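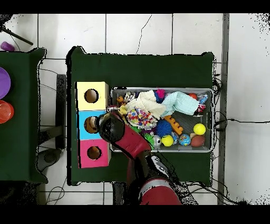
Hi, I'm Jolanta Olszewski, and I run Gelby – toy sorting for families, playgroups and anyone who's lost the battle with the toy bin. I started in March after tidying my sister's playroom in Brimmont and enjoying myself far too much!

I do home visits with Nimal Howlader, who has two kids and endless patience for soft toys. We tip nothing out until you've had a cuppa and told us what gets played with (and what's only there because Grandma bought it). Then it's one colour of box for each kind of thing, so even little ones who can't read yet can help pack up. Balls in one, softies in another – you get the idea.

We've got 13 playgroups on our books now, plus our toy library in Viltwood, open mornings from nine. Come and say hello, and bring the kids!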